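3.2 Collecting the cloth demonstrations

All demonstrations for the flattening task were given by remote control. The operator moves a pair of small leader arms, and the two follower arms on the Henetti cell copy each joint. We chose this over guiding the arms by hand because cloth nearly always needs both grippers at once, and one person can't steer two arms by the wrist and still watch the fabric. The difference in our pilot runs was striking!

Each episode starts with the cloth dropped in a heap. Two operators, Collado and Kļaviņa, recorded 410 episodes between them, and we kept 93 for the held-out set. Figure 4 gives a sense of how tangled the starting states can get.

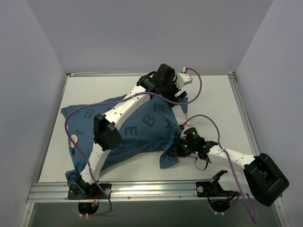
Figure 4. Both follower arms over the crumpled dark blue cloth. The right gripper pinches the lower right part of the fabric, with folds gathering toward it.

Printed fabric turned out to be a wonderful choice. The letters point every which way on a crumpled cloth, so an operator can judge how a fold lies from the print alone -- and we suspect the policy learns to do the same (see Section 5.1). Operators were free to pick any grasp point they liked. We gave no script for the order of pulls, and the two styles are easy to tell apart in the joint traces. Collado tends to work from one corner inward, while Kļaviņa goes for the biggest fold first. Mixing both sets gave better results than training on either one -- a very welcome surprise, and one we return to in the Flatton comparison.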